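Madton laundry swap moves to bigger room

The monthly linen swap in Madton will move to the upstairs room at the Ferketti building in August, after the last one drew 39 households to a space meant for far fewer.

Residents bring clean towels, sheets and cloths they no longer need and take home what they can use. Organizer Nafula Lyimo said 254 pieces changed hands last time, most of them in the first hour.
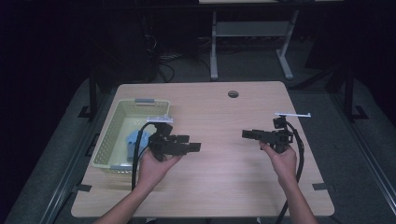
A plastic basket with a light-blue cloth inside, on a wood-grain tabletop.

Each household will get one basket to fill. Lyimo has 40 on loan and has asked that they be returned to the table by the door before people leave.

"People were carrying sheets out in their arms last time," she said. "A basket keeps things folded, more or less."

Doors open at 2 p.m. Items should be washed and dry. Pillows and comforters will not be accepted, and anything left over goes to the Norðdahl shelter.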